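Helpers wanted for two-arm kitchen robot build, Sesora shared workshop
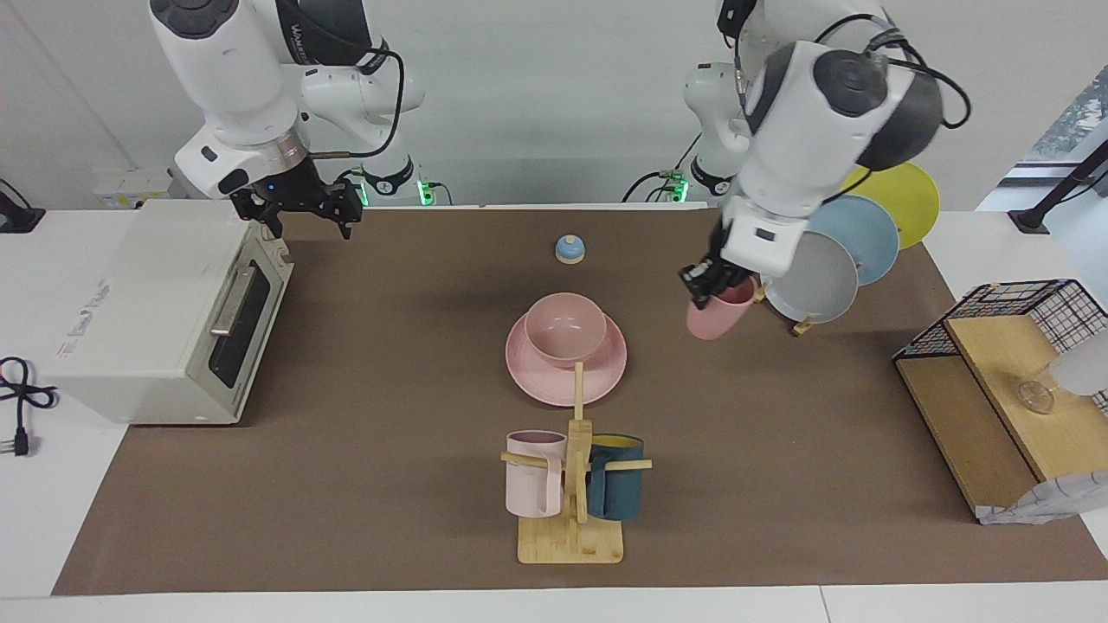
We are looking for 4 people to join a home robot build that has been going since March. The build is called Lavard. It has two arms mounted at the back of a table, and the job we are working on is putting dishes where they belong: mugs on a mug tree, plates in a stand, bowls on plates. Later we want it to use the toaster oven door.

This is unpaid. Parts, tools and coffee are covered by the group. You do not need to be a workshop member to apply, but you will need to sign the visitor form.

What we need:

Two people to drive the arms by hand control and repeat short tasks. No experience needed. Sessions run two hours, and most of that is doing the same thing over and over. You should be able to sit still and follow a written list.

One person who is comfortable with Python. The current code was written by Rommel Samonte and Pin-yu Chou and is in fair shape, but the logging is a mess and the gripper settings are spread over several files.

One person for cables and mounts. The cable runs on both arms need to be redone with better strain relief. Soldering and crimping experience is a must. Access to a 3D printer is a plus.

Time: one evening a week for 27 weeks. If you know you will miss more than a few evenings, say so when you write.

Place: the workshop is at 889 Khurana Street, second floor. There is no elevator. Street parking only.

Under 18s can take part with a parent in the room. Long hair tied back, no loose sleeves near the arms, and everyone learns the stop procedure on the first evening before touching anything.

To apply, leave a note in the Lavard box at the front desk or write to Torben Petersen through the workshop contact page. Tell us which spot you want and what you have built or fixed before. A few lines is fine. Applications close 1/8/18.

Questions about the code go to Pin-yu, everything else to Torben.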